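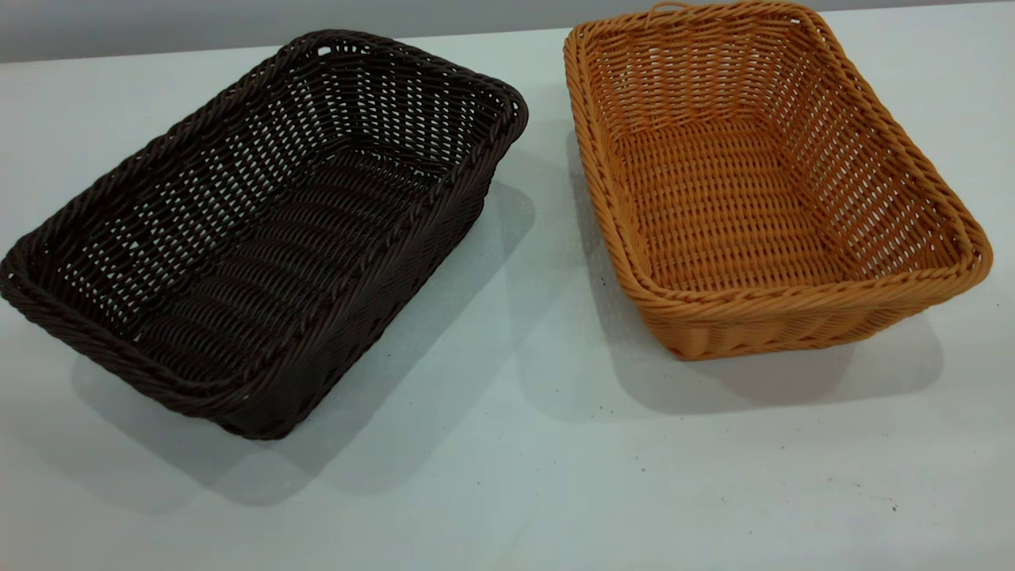
Ilze Kütt

OK so I've been baking bread for the neighborhood swap in Rorham since January and I have opinions now. Thread, sorry in advance.

First thing: your starter is fine. Everybody who messages me thinks theirs is dead. Mine sat in the back of the fridge for 33 days while I was off visiting my sister and it came back after two feedings. It smelled like nail polish remover. Pour off the gray liquid, feed it, go to bed.

Second, rye. I grew up on the dark stuff and I will fight for it, but you can't treat it like wheat! It's never going to feel smooth and stretchy. It feels like wet cement and then it's bread. Use a wet spoon, scrape it into a loaf pan, walk away.

(My aunt Toom would want me to say caraway is not optional. It's optional.)

Third thing and this is the one I get yelled at for - don't slice it warm. I know. I KNOW. But rye needs a whole day to set up or you get gummy streaks down the middle and a knife that looks like you spackled a wall with it.

Somebody asked what I weigh out for a swap day. Last batch was 924 grams of flour for two loaves, a bit more than half of it rye. Salt at two percent, and please weigh the salt too, my spoons are all liars.

Also the oven. Mine is a Bama that came with the apartment and it runs hot at the back, so I turn the pans halfway. Get a cheap thermometer before you go blaming the flour. I blamed the flour for two years.

For carrying it over to the swap, a basket with a clean dish towel beats a plastic bag every time. Plastic makes the crust go soft before you're out the door.

Next swap is 19th August, same corner as always. I'm bringing rye and one plain white for the kids. If you have plum jam please come find me, I'll trade you pretty much anything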